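Chores that machines still leave to you
=====

Updated in June. Gladys Benavides looks after this page for the Tasmont tip sheet.

Readers keep asking when a machine will do the laundry. Washing and drying are covered. Folding is harder, and socks are among the worst of it. Cloth changes shape every time it's touched, and a black sock gives a camera very little to go on. A lot of the current work is still done with a person's hands on the grippers. 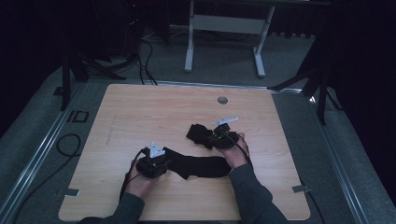 A shirt has a collar and buttons to find. A sock has a cuff and a toe, and both can end up under the rest of it. If you want to try the job the way a gripper has to, use two pairs of kitchen tongs:

- Clear a hard, flat surface. A bedspread grabs the fabric.
- Pinch the cuff with one pair and the toe with the other.
- Pull until the sock lies flat, then let go of the toe first.
- Fold toe to cuff and press down with the side of the tongs.

My first sock took 5 minutes. Dark socks are easier on a pale table, for you as well as for a camera.

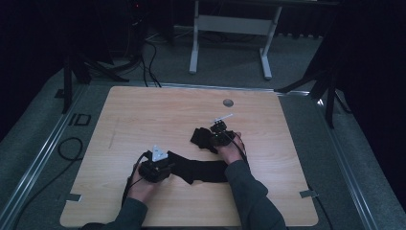

## What you can hand over now

Floors, mostly. A robot vacuum will do a plain room if you pick up cords and socks first. Mowers manage a level yard of 400 square metres, but walk it for sticks beforehand.

In the shop, leave sorting rags and coiling cords on your own list. Fold by hand, and buy socks all in one colour so there's less matching to do.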